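Folding and storing printed and coloured cloth

Printed fabric, particularly red and other strong dyes on cotton, wears first along the creases. The print rubs at the fold, pale areas pick up colour from the ground next to them, and a hard line forms that pressing does not fully remove. The method below reduces all of this.

Preparation

Store nothing that has been ironed within the last 2 hours. Residual steam held inside a stack is the usual source of a musty smell. Check hems and corners by hand, as they dry last.

Sort by colour before sorting by size. Reds and deep pinks go together. Blues and greys can share a stack with each other, but keep whites separate unless a sheet of acid-free tissue is placed between them.

Folding

Lay the piece face down and smooth it from the centre outwards. Fold lengthways first, with the print on the inside, then in from each end so that the two ends meet at the middle. Close the fold loosely. Do not run a hand along the edge to sharpen it.

Heavier plain cloth goes at the bottom of the stack. A stack of more than 8 pieces puts too much weight on the lowest folds and should be split.

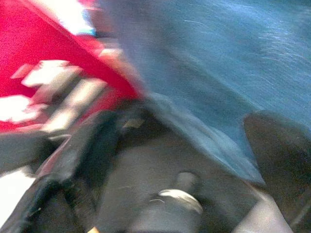 How often should stored cloth be refolded?

Twice a year is enough for most household pieces. Move the fold lines a hand's width from the old ones each time, and leave the cloth open for an hour before putting it back.

Shelves and boxes

Line bare timber shelves with washed calico. Unsealed wood can leave brown marks on pale cloth over a long period. Plastic boxes are acceptable if the lid is not airtight. Chiamaka Igwe, who supplied the tissue method above, drills two small holes in each end of the box and covers them with mesh on the inside.

Leave a gap of 17 mm or so behind the stack if the shelf is on an outside wall. Check for damp in March, when condensation from the winter is still present in the plaster.

Testing for colour run

Wet a white cotton rag, press it on an inside seam and hold it there for a minute. Any colour on the rag means the piece is to be washed alone and stored with tissue on both sides. Repeat the test after the next wash.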